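How Does Steam Cook a Bun?

Steamed buns are soft all the way around. They have no brown crust like a loaf of bread has.

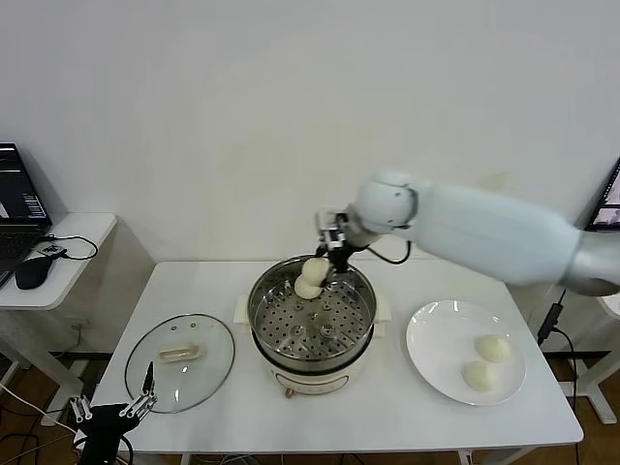 The reason is the way they are cooked. Bread from an oven is cooked by hot, dry air. A steamed bun is cooked by hot, wet air. The wet air keeps the outside of the dough from drying out, so it stays pale and smooth.

What is steam?

When water gets hot enough, it boils. Bubbles of gas form in the water and rise to the top. This gas is water vapor, and you can't see it. The white cloud over a boiling pot is made of tiny drops of water that form when the vapor meets cooler air. Most people call the cloud and the gas by the same name, steam.

Why does the tray have holes?

A steamer has two main jobs. It boils water at the bottom, and it holds food above the water. The tray in the middle does the second job. If the tray were solid, the steam would have a hard time reaching the food. The holes let it come up from below. They also let drops of water fall back down, so the bottoms of the buns don't sit in a puddle.

Some steamers go on top of a stove. Others have an electric base that heats the water, with a plug for the wall.

What does the lid do?

The lid keeps most of the steam inside. Without it, the steam would float off into the kitchen and the buns would cook slowly. Many lids have small vent holes so that some steam can get out. A glass lid lets the cook look in without lifting it.

What happens inside the bun?

Bun dough is made from flour, water and usually yeast. Yeast is a living thing, but it is very small. It feeds on sugars in the dough and gives off a gas called carbon dioxide. The gas makes little bubbles, and the dough puffs up.

In the steamer, the bubbles get warm and grow bigger. Then the dough around them sets and becomes firm. The bubbles leave behind the small holes you see when you tear a bun open.

Why leave space between buns?

Buns grow as they cook. If two raw buns touch, they can stick together. Cooks often put a small square of paper under each one so that it doesn't stick to the tray either.

Staying safe

Steam can burn you, even when you can't see it. A grown-up should lift the lid and take out the food. The lid should be tilted away from the face, so the steam goes out the far side. Let the buns rest on a plate for 5 minutes before you eat one. The filling, if there is one, stays hot longer than the dough.

Words to know

Vapor: water in the form of a gas
Yeast: a tiny living thing that makes dough rise
Vent: a small opening that lets air or steam out

Written by Marloes De Haan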